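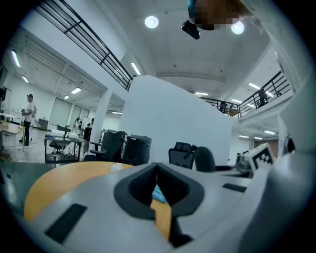
Filming in Cekberg: Frequently Asked Questions

Last updated: 23/06/2020

The answers on this page apply to feature films, television drama, commercials, music videos and student productions wishing to film on public land within the borough. Questions from residents and businesses are answered in the second half of the page.

Before you apply

Do I need permission to film in Cekberg?

Permission is required for any filming that takes place on streets, squares, parks, car parks or other land managed by the borough, where the footage is intended for broadcast, cinema release, online distribution or assessment as part of a course. Filming on private land requires the consent of the landowner. A permit will still be needed if equipment, vehicles or crew are to be placed on the public highway.

I am filming a family occasion. Does this apply to me?

No. Personal filming does not require a permit, provided that footpaths are kept clear.

What about news crews?

Accredited news crews may film without a permit. They are asked to telephone the office in advance when they intend to remain at one location for a full working day.

How do I apply?

Applications are made on Form 3088, which may be completed online or returned by post. The form must be accompanied by a copy of your public liability insurance, a risk assessment, a synopsis of the scenes to be filmed and a plan showing the position of all vehicles. Applications received without these documents will be held until they are complete.

How much notice should I give?

Small crews should allow five working days. Productions requiring parking suspensions should allow fifteen working days, and those requiring a road closure should allow six weeks. Dates in October are in particular demand – early enquiries are advised, even if the schedule has yet to be confirmed.

Fees and insurance

What does a permit cost?

The application fee for a crew of ten or fewer is £300. Larger productions receive a written quotation once the location and the number of shooting days have been agreed. Parking suspensions and the attendance of a borough officer are charged separately.

Is there a reduction for students and charities?

Students enrolled on a recognised course are exempt from the application fee. They must supply a letter from their tutor on headed paper. Registered charities may apply for a reduction of half the fee.

Is a deposit required?

A refundable deposit of £3000 is payable for any production using the Liao Gardens, the Old Market Hall or the riverside steps. It is returned within thirty days of the final inspection, less the cost of any repairs or cleaning.

Will I be charged if I cancel?

The application fee is not refundable. Where a production is postponed, the fee may be carried over once to a new date within the following twelve months.

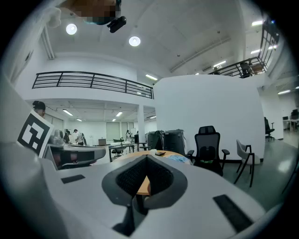

Cekberg Borough Film Office – Locations and Permits Team

On the day

What hours may we work?

Standard hours are 8 am to 7 pm. Night shooting in residential streets is considered case by case and will require evidence that every affected household has been consulted. Generators must be of the silenced type and must be switched off by 10 pm, including where night shooting has been agreed.

May we use drones?

Drones may be used only where this has been stated on the application and approved in writing. The operator must hold the relevant authorisation and separate insurance. Drone filming is not permitted over the Liao Gardens during opening hours.

Can we use replica weapons, or actors dressed as police officers?

Yes, with prior agreement. The police must be informed and will issue a reference number, to be kept on location with the permit. Replica weapons must remain covered between takes and be supervised by a qualified armourer. Uniforms should be covered when performers are away from the immediate filming area.

May we alter a location?

Temporary set dressing is normally acceptable. Signs, street furniture and planting may be covered or moved only by arrangement, and nothing may be fixed to a listed building. All items must be removed by the end of the hire period.

Does the borough require a credit?

We ask that "Cekberg Borough Film Office" appears in the end titles. A small number of productions prefer to keep their locations confidential until release – please raise this when applying and no announcement will be made before the date agreed.

Questions from residents and businesses

How will I know if filming is planned in my street?

The production must deliver a letter to every address in the affected area no later than five working days before filming starts. The letter must give the dates, the hours, a description of any noise or special effects and the mobile number of the location manager.

Can a film crew prevent me from reaching my home?

No. You may be asked to wait for a short time while a shot is completed, but pedestrian access must be maintained throughout. Vehicle access during an approved closure is arranged with the location manager. Emergency vehicles are always given immediate passage.

I run a shop. Can I claim for lost trade?

The borough does not pay compensation. Productions are expected to discuss likely disruption with traders beforehand, and any payment is a private matter between the two parties. Please keep a copy of whatever is agreed.

How can I offer my house or premises as a location?

You may register with our locations directory, which is open to property owners free of charge. Send six clear photographs, together with a short note on parking and room sizes. Inclusion does not guarantee that a property will be used, and the contract is always made directly between owner and production.

How can I become an extra?

The Film Office does not recruit supporting artists and does not pass on personal details. Open casting calls for local productions are displayed at the Jenalon Arts Centre and on our news page. Please be wary of any agency that asks for payment before offering work.

Will you tell me which actors are coming?

We are unable to confirm the names of cast members or the titles of productions which have not been made public by the company concerned.

How do I complain about a production?

In the first instance, please telephone the location manager named in your letter. If the matter is not resolved, write to Shengli Lu, Film Liaison Officer, Cekberg Borough Film Office, 2 Akis Street, Cekberg. Please include the date, the time and the place of the problem. A written reply will be sent within ten working days.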